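Besuch im Greiferlabor Dratevcombe

Am 30. September 2026 besuchte eine Delegation des Arbeitskreises Handhabungstechnik das Greiferlabor in Dratevcombe. Anlass war der laufende Vergleich zweier Endeffektoren, des Parallelgreifers Drurkura und der mehrfingrigen Hand Nestuver. An der Besichtigung nahmen 26 Personen teil.

Nach der Begrüßung durch die Laborleitung wurde zunächst der Prüfstand für den Parallelgreifer vorgeführt. Der Drurkura erreicht eine Öffnungsweite von 140 Millimetern und wird im Labor vorwiegend an Kartonagen und zylindrischen Teilen erprobt. Flache Gegenstände, die ohne Überstand auf der Tischplatte liegen, bereiten ihm nach Auskunft des Labors weiterhin Schwierigkeiten.

Die Versuche mit mehrfingrigen Händen werden in der Simulationsumgebung Sanna vorbereitet, bevor sie auf den Prüfstand übertragen werden. Bislang liegen 1325 simulierte Durchläufe vor, davon 724 im beidhändigen Betrieb. Gearbeitet wird mit Haushaltsgegenständen wie Bechern und Tellern. Von besonderem Interesse ist die Ausrichtung der Henkel, von der abhängt, welche Hand den Becher aufnimmt. Die Teilnehmenden konnten die Steuerung an zwei Arbeitsplätzen selbst erproben.

In der anschließenden Aussprache wurde vor allem die Übertragbarkeit der Ergebnisse erörtert. Das Labor verwies auf die noch ausstehende Abstimmung der Reibwerte. Ein abschließender Vergleichsbericht ist für Februar vorgesehen.
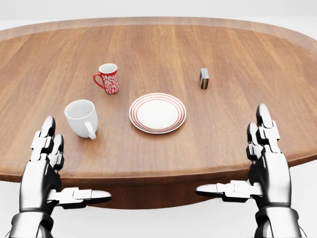

Abdelilah El Khatib merkte hierzu an, dass ein Vergleich nur dann aussagekräftig sei, wenn beide Greifer mit derselben Steuerung und denselben Abbruchkriterien betrieben würden. Er bat darum, im Bericht auch die fehlgeschlagenen Griffe einzeln auszuweisen.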